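Card glue lifting after a few days, what are you all using?
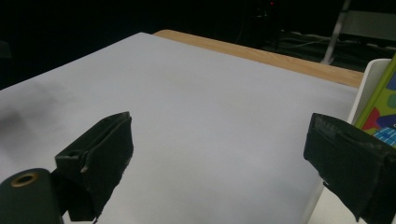 Craft table with the white cover on.

papercutter_ed
I made 2 birthday cards last week with layered die cut flowers and the edges have lifted on both. Same wet glue I've used since January. The card base is smooth white from Rorkside and the flowers are from a patterned pad. Any ideas?
Edit Pap

rastwood_crafter
Smooth card is harder to stick to. Put a heavy book on top for an hour and try again.

Latrice Escobedo
I'd drop wet glue for flowers. Foam pads in the middle, petals curled up a bit, and lifting doesn't matter.

papercutter_ed
They have to go in the post though. Foam makes them too thick and I pay 85p more.

inky_hunt
Disagree about the foam, it squashes in the post and looks worse. Double sided tape sheet on the back of the paper before you cut it. I've done it for around 3 years.

Latrice Escobedo
Mine have never squashed. Tape sheet gums up my dies.

rastwood_crafter
Wipe the die with baby oil.

papercutter_ed
Ditisville shop has tape sheets in, so I'll try one on the next card and keep the book for the other.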